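Search this journal Enter keywords, author or DOI Search
Print this article | E-mail this article
Shares 56 Comments 3

3.2 The presentation shelf

Moulded parts leave the press hall at Plultside in mixed batches and wait on a shelf until they are matched into pairs and packed. In our earlier visits the shelf was treated as a place to put things down, and its layout had never been written up. Qaisi and Espiritu found the same at Groscombe, where the order of parts changed from one shift to the next.

For the present study we kept to a single row. Parts were set out side by side with a gap between neighbours, so that each could be gripped without touching the next. No attempt was made to make them all face the same way. A shell placed on its base shows its rounded top, while one lying tilted shows its open cavity, and both positions are common in daily work. Figure 2 gives a typical row, with black shoe-shaped parts on the yellow shelf.

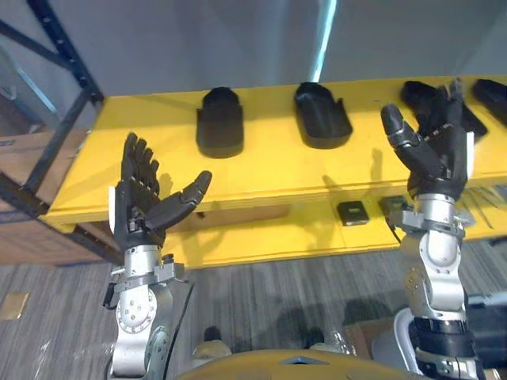

Figure 2. Four black moulded parts in a row on the yellow shelf. One stands upright on its flat base; its neighbour to the right lies tilted, cavity up.

3.3 Colour and shadow

The choice of yellow was made by the site and predates our work. It gives a strong contrast with black parts, and the outline of a shell is easy to pick out against it. The inside of a cavity is harder to judge. Black on black hides the depth of the moulding, and the raised lip is often the best guide to which way a part is lying.

Shadows matter more than we had allowed for. Anything held over the shelf darkens its front edge, and staff at the Brilham site told us they prefer to check a lip by touch when the light is poor. Babalola shelves, used at Groscombe, are grey and were left out of the comparison for this reason.

Parts that had fallen over during a session were left as they lay until the row was cleared. The 8 sessions recorded in June all followed this rule.

Print this article | E-mail this article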